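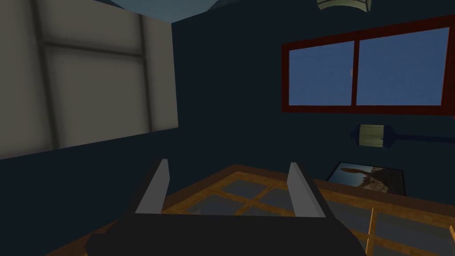 Todton Guest House: staff meeting on the room robot
February 2025, minutes by Trinidad Fuentealba
2 comments | 9 shares

Present: K. Tsakiris (chair), B. Quintana, S. Achari, T. Fuentealba.

1. Hours. Kalliopi confirmed no contracts change before July.
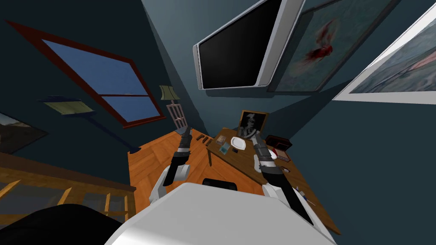
Baltasar asked who signs off a room. Agreed: a person, always. Allow 15 minutes. 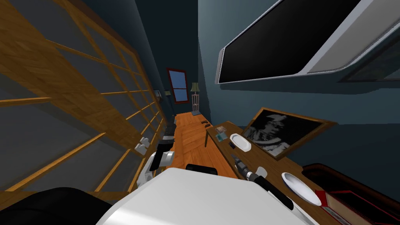 2. Desk clearing. Subbarao wants training before his shift takes over. Plates go first, and with two on the table, as there were, staff should say which room gets done by hand. Action: Subbarao.

Contact: staff office | Back to top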